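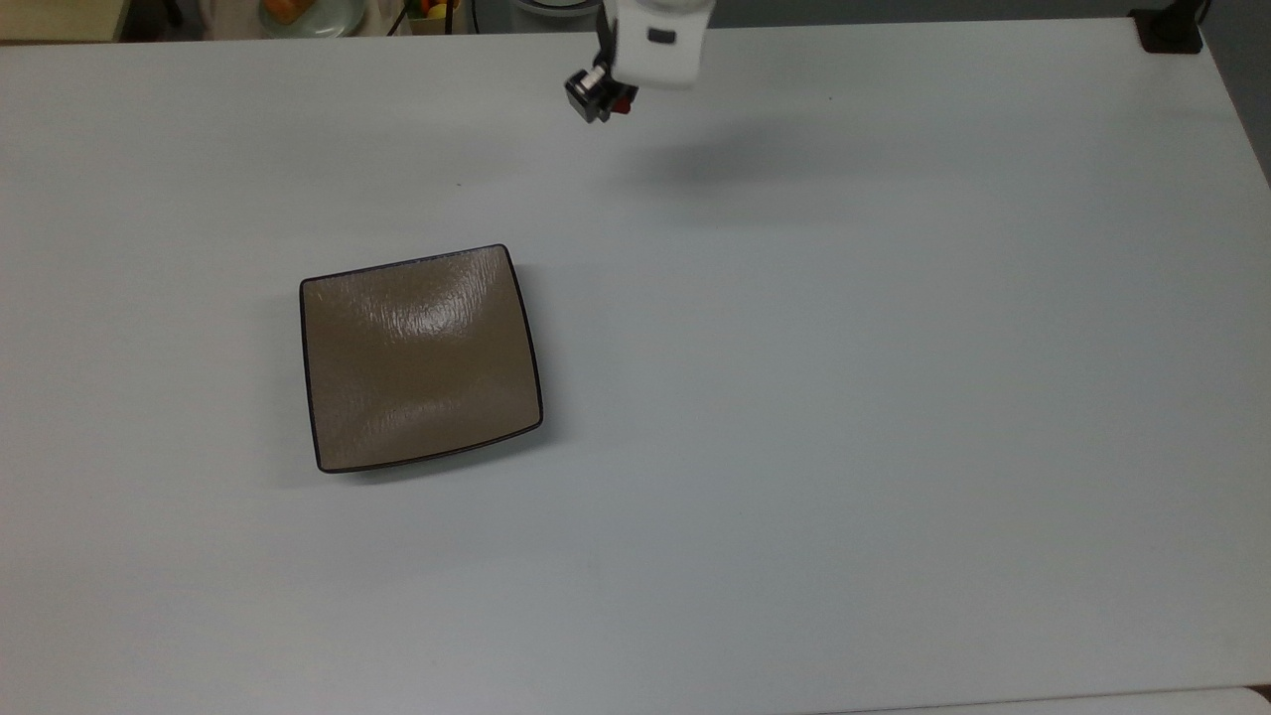 09/12/2023

Gave up on the novel again today. The target was 400 words before lunch and I got 31, of which "the" was my favorite. Gutthorpe, my detective, has been standing at the same garden gate since November. He must be freezing. I keep meaning to let him in but then he'd have to talk to the widow, and I have no idea what she knows.

Called Erasto Nyanda for sympathy and got advice instead. He does 2000 words a day, before breakfast, and then goes for a run – a man I've considered a friend for years. He thinks the widow should be the one at the gate. I told him that was a terrible idea and wrote it down as soon as we hung up.

Spent the afternoon on research, meaning I read 40 pages about lock picking and then tried it on the bathroom door. The door is now locked. Lino came over with a screwdriver and was very kind about it, in a way I'll be hearing about at Christmas.

Ate toast at the table for dinner. Brown plate, the square one, as most of the round ones were in the sink. Moved Gutthorpe's name to the widow. It suits her better. Must find him a new one tomorrow, and possibly a coat.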